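Two drawer box, light oak - keep the handles or swap?

garor_pete
Member, 301 posts
Posted 03/04/2018

Picked up a small oak two drawer box at the Susetti clearance in Garorville. Want it for the desk, snacks and cables mostly. Bottom drawer sticks a bit. Handles are black metal bars and I cant decide. Wife says too kitchen. Anyone swapped these for knobs?

ullanance_fan
Keep em. Knobs leave you with 2 extra holes per drawer to fill and filler never matches oak. Ask me how I know.

dovetail500
Disagree. Plug with oak dowel, sand flush, oil. Nobody will look. Bars on a box that small look heavy imo. What color is the desk?

garor_pete
Light gray. Pic:

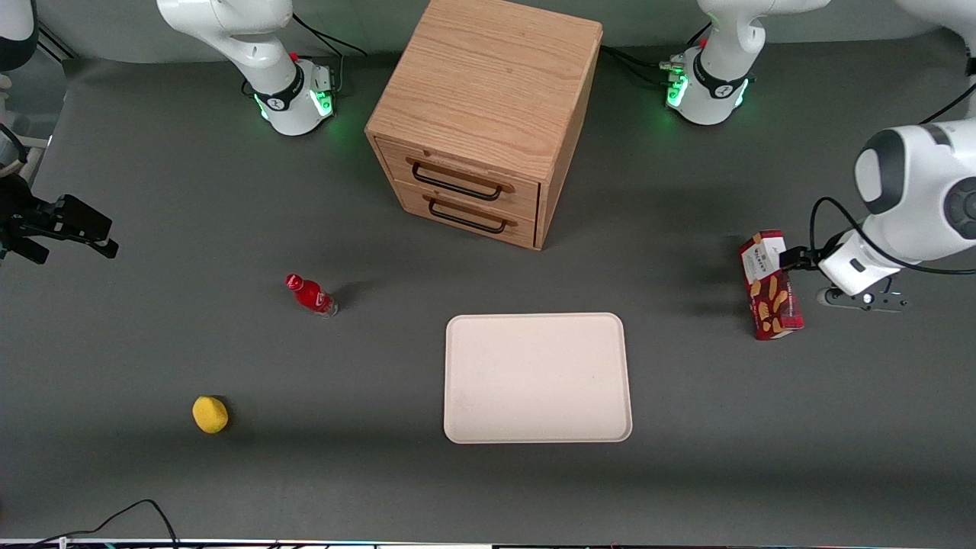 Oak box on the gray top, both drawers shut. Red snack box still needs a home.

ullanance_fan
Oh thats nice grain on the top. Black looks good with the gray, leave it alone.

dovetail500
ok the grain is nice. Still say knobs. Small brass ones, Hauser has them.

mitre_mo
Handles later, fix the sticking first. Pull the drawer, rub a candle on the runners and the bottom edges. If its still tight in August when its humid, take a hair off with 220 paper. Dont plane it.

dovetail500
Wax yes, sandpaper no. You'll have a sloppy drawer all winter.

mitre_mo
A hair, I said. Been doing it for years.

garor_pete
Candle worked, thx mo. Slides fine now. Keeping the bars for the moment - will measure the snack box befor I promise it the top drawer.

ullanance_fan
Put felt under it too, oak will scratch that desk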